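Open Day at the Sunent Lab
May 11, 2022

If you missed the Sunent open day, I'm sorry, because it was a lot of fun, and I've been talking about it at home ever since. Our group went over on the morning shuttle from the Garrido building, and we stayed until they started switching the lights off on us.

Sunent, for anyone who hasn't been following along, is the project that teaches robots to tidy. The team has been at it since January of last year, first in a corner of the Kundance workshop and now in their own space on the ground floor. They work with ordinary household stuff, the kind of thing that ends up under a couch. I knew all this from the seminar they gave us over the winter, but a seminar doesn't prepare you for standing a few feet away while an arm goes down into a bin of toys and you find yourself holding your breath over a dog rope.

Dayana Mendoza ran the demonstrations for the whole day, and she is a wonderful host. She let us ask anything. She also let us stand closer than I expected (behind the tape, of course), and she kept talking through the slow bits so that people at the back knew what was going on. Her first piece of advice was to watch the gripper and forget the rest of the arm. I tried it and she was right. All the interesting decisions happen in the last couple of inches, when the fingers have to settle on a place to close.

The job they had set up was toy sorting. One bin holds everything mixed together, and next to it are cardboard boxes with round openings in the top. The robot picks something out of the bin, carries it over, and lets it go above a hole. That's it! A four-year-old could explain it to you. But the mix in the bin is chosen to be awkward. There are smooth balls and spiky balls, a rubber duck, braided rope toys, hard little blocks, and a fuzzy blue creature with enormous googly eyes that got its own fan club by lunchtime. 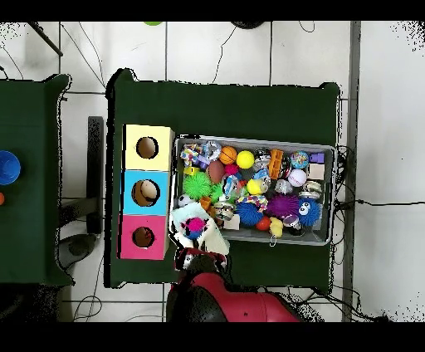
Toy sorting at the open day, with the arm at the bin and the three boxes alongside.

I asked Dayana which toys are the hardest, and I guessed the spiky ones. Wrong! The spikes give the fingers something to hold, she said, and the team rather likes them. Smooth balls are a bigger nuisance because they roll off the moment they get nudged, and then the arm has to look again and start over. Soft things are the worst of all. Cloth and plush change shape as they're lifted, so the robot can have a perfectly good grip on one corner and still be trailing the rest of it across its neighbors. We saw a few of those go wrong during the day and the whole room groaned each time, the way you do at a claw machine.

The boxes are part of the puzzle too. Each one is a different color, which makes it easy to tell the robot (and the visitors) where something should go. The round openings mean that it isn't enough to get an object somewhere near the box. It has to come down over the hole. There was a bit of discussion in our group over whether bigger holes would be cheating, and Dayana said they had been through exactly the same argument in the lab and she wasn't going to tell us who won.

Most of the robot's practice comes from people guiding it through the task. An operator moves the arm, the system keeps a recording, and the software learns from a big pile of those recordings. The toy sorting set had 1700 of them as of that morning, and they're hoping to get to 2000 before they try teaching it anything new. In between demonstrations, visitors could take a turn at guiding. I signed up twice, and I'm not ashamed of it.

I should say that I was terrible. You'd think that picking up a ball is something you already know how to do, but your own hand has been doing a lot of work without telling you. I came in too high, then too far to the left, and then I closed the fingers on nothing at all, very confidently. My second turn went better and I did get the duck, to some very generous applause. The kids were much quicker. One girl who must have been nine or so cleared ball after ball without looking bothered, and Dayana offered her a job.

There were 50 places on the list for guided turns and they were gone well before noon, so if they do this again, put your name down as soon as you walk in. The line moved fast, though, and there was plenty to look at while waiting. The Astora folks had brought a table of old gripper fingers in different shapes that you could pick up and squeeze. I liked the very worn pair best. You could see where the pads had rubbed smooth from use, and it made me think about how many times they must have opened and closed.

In the afternoon we got a short talk on what the robot sees and how it picks what to go for next in a full bin. I won't try to repeat it, but the part I took away is that toys lying on top of other toys are a real headache, and that a good first move is often to take whatever is easiest and let the pile rearrange itself. I have since tried this on my kitchen drawer with some success.

Many thanks to Dayana and everyone at Sunent for giving up a whole day to us, and for answering the same questions over and over with good cheer. Thanks also to Kundance for the coffee and the loan of the chairs. The lab says it would be glad to have smaller groups come by over the summer, up to 2 visits a month, and I'm putting together a list for the first one now. Leave a note in my mailbox or stop me in the hall. Closed-toe shoes, please, and long hair tied back if you want to take a turn at the controls.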